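About Pisten

Pisten writes and checks working rules for small robot cells. Maëlle Melnyk and Tyson Wong started the company after nine years of writing safety procedures for packaging plants. We work out of a shop on Allis Street.

Our handbook has 63 rules. Every one is tried on our own tables before a client gets it. Speed limits are set before the first run, and the stop button is tested each morning. Objects used for grasp trials are light, plastic and free of sharp edges. Changes are signed by two people.
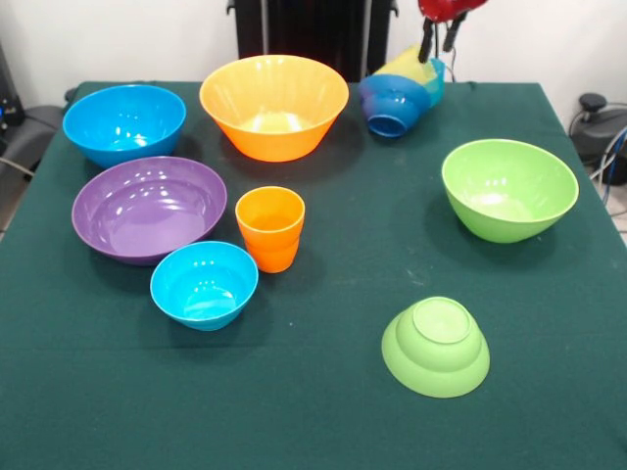
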